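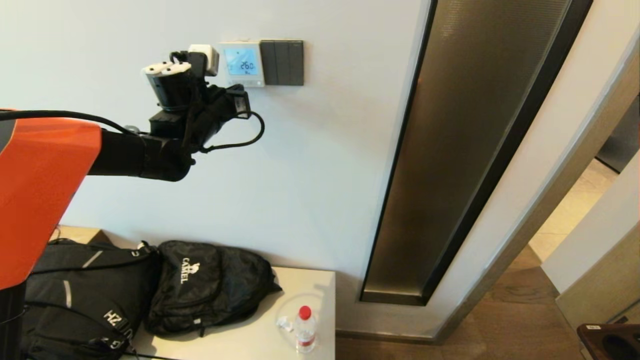 The flight tracking receiver on the roof at Melside loses aircraft for a few minutes at a time, and the arrivals page then shows old positions. It is a Nishimura unit feeding Galomora software, and the Ukedance flights are the ones people call us about. We suspected the antenna cable, which had been pulled tight around a corner. It needed slack in a curve. Ours went straight from the bracket to the connector.

Support > Tracking > Receivers > Ticket 347

Ticket 347: Aircraft drop off the map at Melside
Opened: January 7, 2026
Status: Closed

Print this ticket | E-mail this ticket

Symptom
Aircraft on approach disappear below 2000 feet and come back on the ground. Higher traffic is mostly fine. The receiver status light stays green the whole time.

Log

Entry 1. Restarted the Galomora service. Positions came back, then dropped again in the same hour. No errors in the service log.

Entry 2. Compared our feed with the one in the Ukedance operations office. Theirs showed the same flights with no gaps, so the aircraft were transmitting. Fault is on our side.

Entry 3. Rerouted the antenna cable with a loose bend at the bracket and put on a new connector. The old one had a bent center pin. Signal level went up by 3 dB. High traffic is now steady, but low aircraft still drop.

Entry 4. Checked the receiver settings. Gain was set to fixed, probably left over from the work last March. Changed it to automatic and saved. The unit needs a full power cycle before it takes the new value - a restart from the menu does not do it.

Entry 5. Power cycled. Watched 9 arrivals from first contact to the gate. No drops.

Resolution
Bad connector and wrong gain setting. Both fixed. Sites with the same Nishimura unit should check the gain first, as it can be done from a desk. If the problem comes back, open a new ticket and attach the receiver log.

Contact the support desk | Copyright Galomora | Back to top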